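Allocated metal and the custody line on the statement

Most retail buyers of vaulted metal read one number on their statement, the ounce balance. The line below it, which names the form of custody, decides what that balance is worth on the day a vault operator fails. I think sellers should be made to print that line in the same type size as the balance, and that buyers should stop accepting a balance without it.

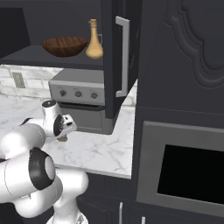
By the Metals and Custody desk
Opinion | 11th October

The two forms are simple enough. Allocated metal is a set of bars, each with a serial number, held in the client's name. Unallocated metal is a claim on the operator, payable in metal. In the first case the operator is a warehouse. In the second it is a borrower, and the client has made an unsecured loan with a gold price attached.

Between the two sits pooled allocation, and most of the confusion starts there. The operator holds real bars against real balances, but no client can point to one. Edlow sells this form under the heading "fully backed". Kindham sells nearly the same contract and calls it "shared title". Both descriptions may be accurate. Neither says who carries the shortfall if the bar list and the client ledger disagree.

Kaken changed its terms in April. The new document runs to 17 pages, and the clause on shortfalls is on page 12. It says that any gap is spread across all pooled clients in proportion to their balances. I have no objection to the clause. It is a fair rule and better than silence. My objection is that a client who reads only the summary will believe he owns bars outright, and he will go on believing it until the rule is used.

The usual answer is cost. Full allocation needs separate records, regular bar counts and a higher storage fee, and small accounts do not want to pay for it. I accept that. A client with a few ounces may be well served by a pool. He should still be told that the lower fee buys a weaker claim – the discount is payment for risk, and it should be priced as such.

Contreras comes closest to doing this properly. Its bar list shows 484 bars, with serial number, refiner and weight, and is matched to the client ledger 4 times a year. The pooled and allocated accounts appear on separate pages. The list could be published more often, and the outside auditor's letter should be attached to it. Even so, a client can check his own position without calling anyone.

A workable rule would need no new regulator. Each statement would give the custody form, the date of the last bar count, and the order in which claims are paid in insolvency. An operator that already keeps sound records could add these from existing data. An operator that can't produce them has a records problem, and its clients are entitled to know about it before they send more money.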